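The Last Inch
What a small lab learned by letting its robots miss

January 2025

Relthorpe, second floor, past the freight elevator. Noisy fans. Coffee gone cold on top of a power supply. The team at Tirkum has been trying to get a robot to pick up ordinary hand tools off an ordinary bench, and for most of last year it was bad at it.

Bad in one particular way. The arm would travel fine, line up fine, then in the last inch close on air or pinch a corner. Big cameras across the room were no help there, the arm blocks its own view right when it matters. So they went to a small camera down at the wrist. Low, close, looking straight past the fingers.

Then the real change, the one in the paper. They stopped throwing away the misses.

Most training sets of this sort keep the clean grabs and dump the rest. Tirkum kept 3293 attempts, of which 1527 were failures, and had people mark the moment each one went wrong. Not why. Just when. A click on a timeline. The whole marking job took 28 days, which everyone there thinks was too long and also teh cheapest part of the project.

The method gets called Rernby, after a street one of them used to live on. It runs two predictions side by side. One says where to move next. The other says how likely this is to go bad in the next moment or so. If the second number climbs, the arm stops, backs off a little and looks again. Simple enough.

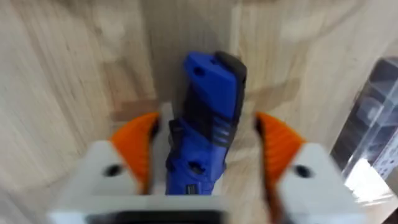
Hand tools are nasty for this. Odd outlines, clips and levers poking out, weight all at one end. A block is a block from any side. Grab a tool by the wrong part and it swings, or squirts out sideways, or you get hold of it and can't do anything with it after. Clutter makes it worse. Shiny plastic especially, glare confuses the depth guess and the arm gets timid.

Timid was the August problem. The first version backed off from everything. Hover, retreat, hover, retreat. One run went on so long somebody went to lunch and came back to it. The fix was dull: cap the retreats at 2, then commit. Success went up and so did the dropped tools, but a drop costs a few seconds and endless dithering costs the afternoon.

Does it carry over? Sort of. A group at Alvarado ran the same code on a different arm, and the warning signal held up better then the grasping did. It knew it was about to miss. It still missed. The Tirkum people find this more interesting than embarassing, and they may be right, a machine that can tell you it's in trouble is worth having in a shop even if the hands need work.

What it can't do yet: anything soft, anything wet, anything tangled up with a cord. Cords are next. They've been next for a while.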